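Buvix Clear Timber Oil, 600 mL tin: review

Bought at Pretmont in Kevdale, where the paint aisle has been moved again and now lives behind the barbecues. I went in for sandpaper and came out with sandpaper, a tin of Buvix and a doormat.

The old oil was Jacquet, which I used for years and have no great quarrel with apart from the smell, a sort of fishing trip in a hot car. Buvix smells of orange peel and a little of floor polish. My household has voted for it on those grounds alone, and the household didn't do any of the sanding.

First gripe is the lid. It's a press-in lid with no lip to speak of, so you lever it up with a screwdriver, bend it slightly, and spend the rest of its life belting it back down with a mallet. Jacquet has a screw cap. A screw cap is not new technology.

The oil itself is thin and goes on easily with a rag. Too easily, if you're working near an edge, and I now have a shiny patch on the shed floor to show for it. The instructions want 2 coats with an overnight wait between them, and a light rub with 300 grit paper before the second. I skipped the rub on the underside of a shelf to see if it mattered. It's rough as guts under there. Do the rub.

Colour is where Buvix earns its money. Jacquet turned everything I owned the shade of strong tea, including a Tassie oak stool that I'd rather liked as it was. The clear Buvix warms pale timber up a touch and leaves it there. On darker stuff - I did an old jarrah chopping board stand - you'd struggle to pick the before from the after, so save your dollars.

Wear has been decent. The desk has had mugs, a leaking pot plant and one unfortunate curry since May. The mugs left nothing. The curry left a faint yellow moon that came up with a scrub and a dab more oil. The pot plant ring is still with us and I've put a lamp on it.

The tin says it covers a dining table. It covered a desk, the stool's replacement, the stand and one side of a shelf, with a few centimetres left in the bottom that have since gone to jelly. Decant it into a jar if you're slow.

Worth buying for pale timber, provided you own a mallet. I've taken off half a star for the lid and would take off more if I could work out the star thing on this page.
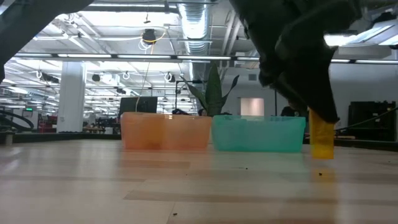
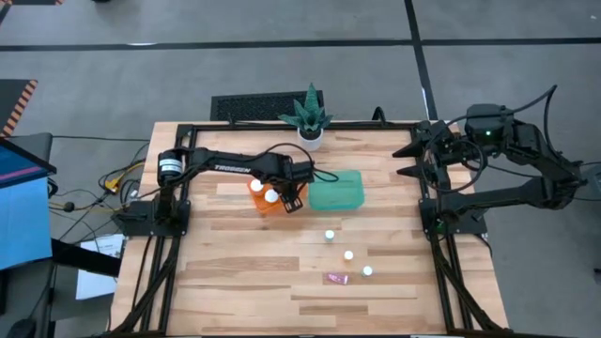
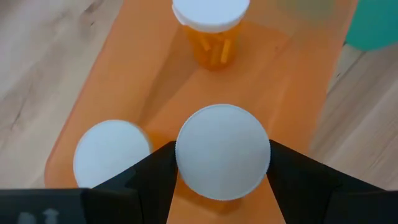
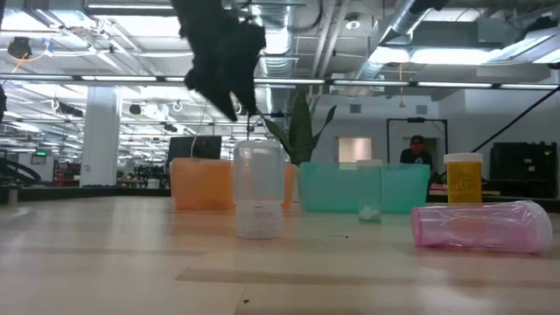
Light wooden tabletop in all four.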